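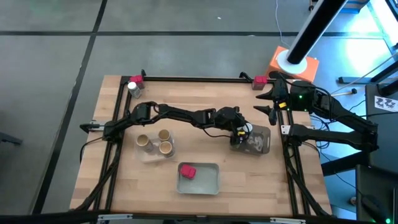
Amerley Korletey wrote to ask whether she could measure the peat on her bit of Astuvdale without buying anything dear, and whether one afternoon would do it. Yes to both, Amerley, and I'm so glad you asked!

How to measure peat depth with a rod
Last updated: April
4 min read

You need a thin steel rod that screws together in sections, a tape, a notebook and a friend. Mark the rod every 50 centimetres with bright tape before you leave the house (I have tried doing it on the moss with cold fingers, and I don't recommend it).

Start by laying out a grid on your map, with points 50 metres apart. Ours at Astuvdale came to 16 points, a comfortable afternoon with a stop for tea. If you have an old estate map, do bring it along. We had one from 1821 showing a drain I'd walked past for years without noticing, and the peat beside it was a good deal thinner.

At each point, part the moss gently and push the rod straight down with steady hands. Peat gives way softly, almost like butter. When you reach clay you'll feel it go sticky and slow, and gravel makes a little scrape you can hear if you put your ear near the rod. Don't lean your whole weight on it. Buried wood will stop you dead, so if a reading seems oddly shallow, move a step to the side and try twice more, then write down the deepest of the three.

Pinch the rod at the surface, draw it up and measure from your fingers to the tip. Have a look at what's stuck to the end, too, and note the colour.

Oddur Hallgrímsson taught me to wipe the rod between points, and to write the depth down before starting to chat. I still forget the second one.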